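Sim kitchen notebook, Grostcombe bench
Last updated: Saturday

House rules for the breakfast task, before I forget them again. I reread the Prerance checklist this morning and we break half of it (mostly me, sorry!). So from now on, no run goes in the Murín folder unless the start state is written down first, in plain words, with what's on the plate, what's on the board and what's on the trivet.

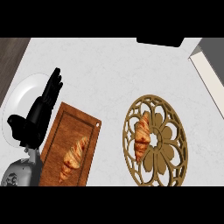
I also want a proper speed cap near the dishes. Uder had it at 30 percent and I'd bumped it up to save time, which was dumb – it's a simulator, sure, but the habits go straight onto the real arms. Back to 30 it goes, and anyone who changes it writes it in the log with their initials.

Rules as they stand tonight:

1. Name every item the same way every time. It's "trivet," never "gold thing" (me again).

2. If there's a croissant on the board and another on the trivet, the instruction has to say which one. Same goes for the tomato: "next to the croissant" is fine only if you say where.

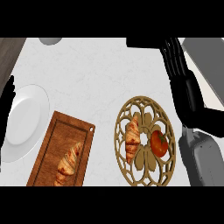
3. Hold still for 2 seconds before ending a run.

4. Bad runs get tagged and kept. Run 3,186 stays in, ugly as it is!

5. Spot check every 10 runs, full playback, no skipping ahead.

Still need to ask Uder if rule 3 applies to aborted runs too.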